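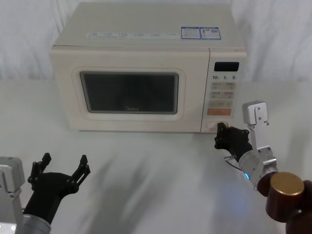
Break Room and Kitchen Changes at Dullport

The second-floor kitchen at the Dullport building reopens in June. The work took 11 working days longer than planned, mostly due to a drain that had to be moved before the new floor could go down. Thank you to everyone who walked down to the first floor for lunch in the meantime.

A few things are different from before.

The lunch hour is now split. Shipping and receiving have the room from 11:30, and the office side from 12:15. This is a trial and will run through the end of the summer. If your shift starts before 6 a.m., you can use the room at any time and do not need to ask.

There are 30 seats, up from 18. The extra seats came from taking out the old vending area. The snack machine has moved to the hallway by the stairs. The coffee supplier is now Holst, and deliveries come every other week, so please write on the sheet inside the cupboard door when filters or decaf run low.

Microwaves: cover your food, and wipe up spills when they happen. Please do not leave a dish inside to hold your place in line. Popcorn is fine after 2 p.m. but set off the hallway alarm twice last year -- stay with it until it is done.

Refrigerators are cleared out at the end of each month. Anything without a name on it goes, including the container. Condiments on the door shelf are shared and will be checked for dates only.

Darus still handles the cleaning in the evenings. Their contract covers floors, counters, sinks and trash. It does not cover dishes. Mugs left in the sink overnight will be put in the gray bin under the counter, and you can get yours back from there.

The water filter by the sink is a Fledusell unit and has a small light on the side. Green means it is good. When it turns red, call extension 4 and facilities will change the cartridge. The filter on the first floor has the same light.

Parking note: the two spaces nearest the kitchen door are still needed for the contractor's truck while the outside step is being finished. Please use the north lot until the cones are gone.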